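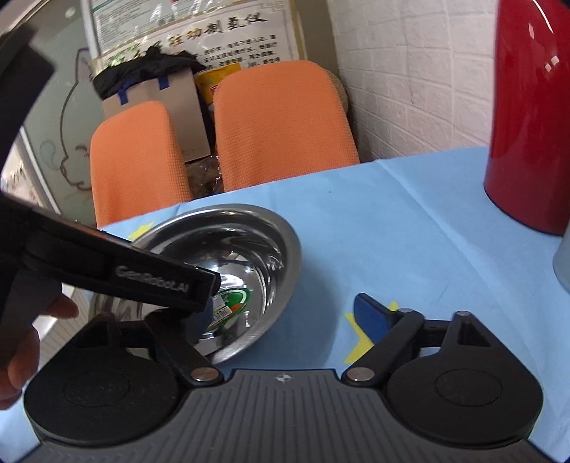 The Sturier Club Kit is a hand-held gripper set for school and college teams entering the household tasks round of the Drosach student challenge. Each kit contains two hand-held grippers, a charging dock and a printed task book with 21 table exercises. The early exercises use large, plain objects. Polished items come later: a stainless-steel bowl on a light blue cloth reflects highlights and dark bands, and its position is harder to track than that of a matte object. Teams should log such items separately. An oval sticker left in the bottom of the bowl is allowed under the task book and does not need to be removed.

Recordings are stored on the gripper and copied to a club laptop with the Mondo desktop program. One charge covers 100 short recordings.

Order code: 1218
Spare finger pads: 2140, sold in pairs
Task book: English or Vietnamese (Trương edition)
Recommended team size: two to four students

Kits ordered before the end of January ship with the current task book. Later orders receive the revised edition. Spare pads fit either gripper in the kit and are replaced without tools.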